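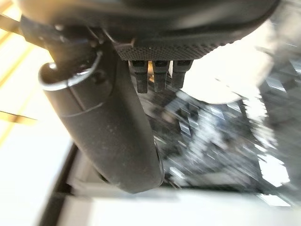
Dish Room Automation at Lalulier
Progress report to the Mughal Workplace Fund
Submitted 2019-11-16 by Hedvig Tangen, project lead, Tuler Catering

Where we are

We are past the halfway mark and I'm very happy to be writing this one. When I sent the last report in September the Falanex unit could reach a rack but I wouldn't have let it near a full lunch service. Now it works the afternoon stretch at Lalulier alongside the regular crew, and people have started asking me when it will do mornings too (not yet, see below).

As a reminder, Lalulier serves 240 lunches a day and everything from those lunches comes back through one small dish room. The grant pays for the robot, the time our staff spend working with it, and the changes to the room. The question we promised to answer was what happens to the jobs in there when a machine takes over part of the lifting and placing. I'll get to that, and it's the part I have enjoyed most.

What the unit does now

It takes pieces from the sorting counter, one at a time, and sets them in the rack. It also takes clean pieces out again and puts them on the drying shelf. Plates and bowls go well. Mugs go well if the handles point the right way, and the crew have become quick at setting them down like that. Flatware is still done by hand and will stay that way for the length of this grant. Glasses we are trying in short sessions only, with someone standing by.

So far the unit has placed 2,000 pieces in the logged sessions. The first 1,000 took us most of the first phase. The second 1,000 took three weeks! Part of that is better software from the supplier, and part is that Ines and Paulo on the afternoon crew worked out a much better order for feeding it: big plates first, bowls last, nothing stacked. None of the engineers had thought of asking them about the order until they brought it up themselves.

What is still hard

Tight spots. A dish room is small and a rack is a fussy thing to aim at, all thin wire tines and crossbars with dark gaps behind. With the fingers down near counter height there is very little room between the hand and whatever else is in there, and the gap can close to a sliver. The crew slow the unit down for those moves, and I would sooner have it slow than have it bump something.

Glare is the second one. Our surfaces are white and the lighting is strong, so shiny things throw back a lot of bright streaks. We tried dimmer lamps and the crew hated them, with good reason, as they have to see food residue. The lamps are back up. The supplier is working on the software side and we have sent them sessions recorded under the full lights.

Third, the unit doesn't know what to do with wraps, liners and other soft odds and ends that come down with the trays. We ask the serving side to take these off before the trays reach us. That works on calm days. On busy days it doesn't, and somebody has to reach in and clear up, which means pausing the robot each time.

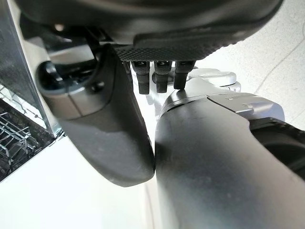
What it changes for the crew

There are six people on the dish room rota. All six are still on it, with the same hours, as we said there would be in the application. What has changed is how the hours are used.

Before, the afternoon had one person bending to the rack for nearly the whole shift. That spot was the one people traded away. Now the person at that end spends most of the time on sorting, checking and pausing or restarting the unit, and bends far less. I asked everyone to keep a simple note of how their back and shoulders felt at the end of a shift. The notes are short and some are very funny, but the trend is going the way we hoped. I'll hold off on conclusions until the final report, when there will be enough of them to say something.

Every crew member has now had 40 hours of paid training. We planned for less. The extra came out of the equipment reserve, as agreed with you by email, and it was money well spent. Marta, who told me on day one that she would not be touching that thing, now runs the restart routine faster than I do and taught it to the two newest people.

There are complaints as well and you should hear them. The unit sets the pace in a way a coworker doesn't, and two people said the afternoons feel longer when they are waiting for it. It's also quieter at the rack end, as there used to be two people talking there. We have moved the sorting counter closer so that people stand within chatting distance again. One person asked to go back to mostly hand work and we arranged it with no fuss.

Money and schedule

Spending is on plan apart from the training shift mentioned above. The floor work came in a little under and the electrical work a little over. We are two weeks behind on the glassware trials. I don't see a need to extend the grant period.

Next steps

Morning sessions, starting with one per week, once the crew lead signs off on the loading order.

A fixed bin on the serving side for wraps and liners, at a height where people will use it.

A second round of one-to-one talks with the crew. I'd like someone from the Fund to sit in on a few of these if the crew agree, and most have already said yes.

Glassware, slowly. We will log breakages and include them in full.

A visit

Please come and see it. Any afternoon is fine as long as I know the day before, so I can find you shoes with a proper grip. Lunch is on us, and your plate will come through the room with all the others. The receipts for this period and the updated rota are in the separate folder, and the supplier's service log will follow as soon as they send me the corrected version.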